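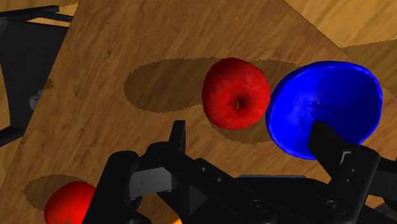

An apple and a blue bowl on a wooden table

I've been through three weather radios in nine years, so when the last one died in July I figured I'd spend real money for once. The Dadurico Ronham was 44 dollars, which in this family counts as real money, and I've had it on the kitchen counter for most of a storm season now.

The good part first: this thing is LOUD. We had a warning come through at 2 a.m. and I was standing in the hallway before I knew I was awake (my husband slept on until I kicked the bed, but that's him). The siren has three levels and I keep it on the middle one. The voice broadcast after it is clear enough to understand every word from the next room, and my old radio always sounded like a man talking into a sock.

Setting up the county codes took me 11 minutes with the booklet open. You hold Menu, turn the dial, press the dial, and then it asks you for the state all over again for each county. I put in ours and the two to the west, because that's where everything comes from. My neighbor Domenica Grabner bought the same one and gave up after the first county – she just gets alerts for ours and says that's plenty.

Now the crank. Oh, the crank! It folds out nicely and feels solid, but a minute of cranking gets you maybe five minutes of radio, and your wrist will know about it. There's a 3000 mAh battery inside that charges over USB, and that's what you'll really be using. We lost power overnight and it ran until lunch the next day with the volume fairly low. The little flashlight on the end is fine for finding your shoes.

Things I don't like: the screen is dim unless you press a button, the antenna wobbles, and the weekly test alert can't be turned off. It can be made quieter, but you have to dig through the menu to find that. Also the charging port cover is already hanging by a thread.

I did look at the Gisler, which is cheaper, but it can't filter by county at all and I am not getting up at 3 a.m. for a thunderstorm four hours away.

Four stars. I'd buy it again, and I've already ordered one for my mom. Hers is the red one.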